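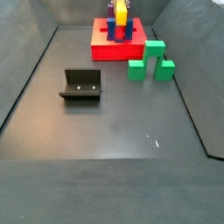

*Stinwood bridge set: the red box at the bottom of everything, blue U and yellow block on top, green arch waiting its turn.*

I should say first that I asked for the big set. Regula Steiner, who edits these pages and opens the mail, sent me the small one. It costs $35, comes in a cardboard sleeve with one end already split, and says "ages 5 and up" on the back in letters larger than the name of the manufacturer. I'm well into the "and up," so I felt qualified.

Stinwood has been making blocks for a while, most of them the plain kind that end up under sofas. The bridge set is their attempt at something fancier. The pieces are big, the colors are loud, and the shapes are odd enough that you can't pile them up absentmindedly while talking on the phone. You get a red box with a cross-shaped slot in the top, a blue U, a purple upright, a long yellow block and a green arch built like a stepped bridge. There are a few smaller pieces too, and I'll get to those when I've forgiven them.

Start with the red box, because you will have to. It's wider than it is tall, it has a flat top, and it's the only piece in the set that behaves like furniture. Everything else wants to be somewhere. The red box is already there. The slot takes up a good part of the top, and it's cut a darker red inside, so you can find it from across a room. The instruction leaflet says the slot "invites exploration." What it invited in our house was raisins.

The blue U goes on top of the box with its arms up. This is where most people (I've now watched several) make their first mistake, which is turning it over to make a doorway. A doorway is what a U looks like if you were raised on ordinary blocks. The leaflet shows it both ways and refuses to choose. Arms up, you get a cradle for whatever comes next. Arms down, you get a handsome little tunnel and a long argument about what drives through it.

I like the purple piece the most and have the least to say about it. It's tall and narrow and spends its life behind the blue one. Halfdan Mogensen, who reviewed the earlier set for us and has never let it go, claims there was a purple cylinder in that one which he still misses. I have not seen it. He brings it up at lunch.

### The yellow one
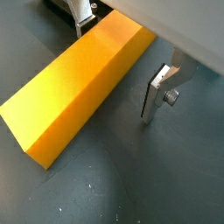 *The long yellow, lying down, with its corners still sharp.*

The yellow block is the reason to buy the set and also the reason you may stop speaking to it. It's a plain long bar, cut square at the ends, and the edges are crisp. Really crisp. I own kitchen knives with more forgiving edges, and I paid more for them. Most toy blocks have their corners rounded over until they look like soap, and Stinwood has gone the other way here. It makes the thing very satisfying to line up with a table edge. It also makes stepping on it an event.

As for the color, it depends where you put your lamp. Under a strong light one face goes lemon and edges toward lime at the end, while the side next to it looks like the inside of a mango. My niece insisted for a whole afternoon that we had two different yellow blocks and that I was hiding one. I turned it over for her a few times. She took this as proof.

Standing it up is the game. Lying down, the yellow block is a road, a wall, a ruler or a very dull boat. Upright between the arms of the blue U it becomes a tower, and a tower is a thing people want to knock over, including people with mortgages. There's enough height in it that you feel the wobble in your wrist before you see it. You lower it, you think you've got it, you open your fingers, and then you find out how level your table is. Mine, I can report, is not very.

The trick I settled on, after more evenings than I'd like my employer to know about:

1. Pick a table that doesn't move. Card tables are out.
2. Put the red box well back, so your sleeve clears it.
3. Blue U next, arms up. Look at it from the side.
4. Hold the yellow block near the top with your fingers flat on two opposite sides.
5. Lower it straight down. Let go slowly and keep your opinions to yourself until it's standing.

Holding it low gives you a better view and a worse result. Holding it by the corners gives you nothing but corners.

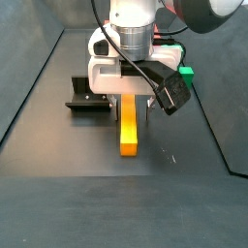 Vol. 5, No. 2 · Things for the Table

Now for the surface, which the leaflet never mentions and should. I tried the set on a glass coffee table, a kitchen counter, a rug and a dark gray desk mat, and the mat won by a mile. A dark matte surface does two good things for these blocks. The colors jump off it – the yellow in particular goes orange toward the near end in a way that's almost pretty – and you can see straight away whether a piece is lying true. It does one bad thing, which is show every speck of lint and dust you own. I wiped mine down, felt virtuous, and looked again, and there they were.

The rug was a disaster and I don't want to discuss the rug.

A low wall on the sides of your building area also helps a great deal. I used the bottom half of a shirt box. Things still fall, but they fall somewhere you can reach, and I no longer spend my evenings lying flat on the floor with a flashlight. Benvinda Fonseca, a reader who wrote to us about the earlier Stinwood set, builds hers in a baking tray and says the noise alone is worth it. I believe her. I live above other people and will stay with the shirt box.

Then there's the matter of the finish. The leaflet calls it "child-safe lacquer in five tones," and I have no quarrel with either half of that. After two months of use the red has a scuff, the blue has another, and the yellow has a faint gray thumbprint near one end that may be a permanent resident. I tried a damp cloth. I tried a slightly more determined damp cloth. The thumbprint and I have reached terms.

What I do quarrel with is the fit. Several of the smaller pieces are supposed to drop into the slot on the red box, and in my set one of them needs persuading. It will go in. It will then stay in, through shaking, tapping and one regrettable episode with a butter knife. I wrote to the company's address in Flitau and got a polite reply suggesting that the wood may have "settled." So have I, and I still come out of chairs.

For comparison I borrowed a Ragnarsson set from Khanyisile Lekota, who keeps it on a shelf in her office and lets visitors touch it if they ask first. The Ragnarsson is the better-made thing. Every piece fits every other piece, the corners are eased just enough, and it lives in a proper box with a sliding lid. It's also beige. All of it. You build a beautiful beige tower and then you sit back and look at your beautiful beige tower. With the Stinwood, when something goes wrong, at least you can tell which piece did it.

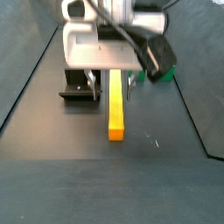

PRONAU, November 29, 2022 – I took the set along on a visit to Salvador Correia, who teaches woodworking here and has firm views about right angles. He laid a small steel square against the yellow block, grunted, turned it a quarter, and grunted again. I'm told that's high praise. He was less happy with the green arch, where he felt the step in the top had been designed by somebody who had once had a bridge described to him over a bad phone line.

I've come around to the arch myself. It sits near the back most of the time, bright green and mostly ignored, while everyone fusses over the yellow. Put it against the front corner of the red box, though, and the whole arrangement starts to look like a place. My niece calls it the gas station. There are cars involved, none of them included.

Storage is poor. The cardboard sleeve gave up early, and the pieces don't pack back into it in any order except the one they came in, which the leaflet doesn't show. Take a picture before you unpack. I didn't, and now the set lives in a bread bag.

**Good:** the colors; the weight of the red box; a yellow block with real edges.

**Less good:** those same edges at night; the tight slot; the sleeve.

**Price:** $35, and there's a discount code on the leaflet that expired in April.

**Would I buy it again?** Yes, with slippers. If you're choosing for a child who throws, get the Ragnarsson and learn to love beige. Replacement pieces can be ordered one at a time, and I've asked for another purple, which I plan to leave on Halfdan's desk.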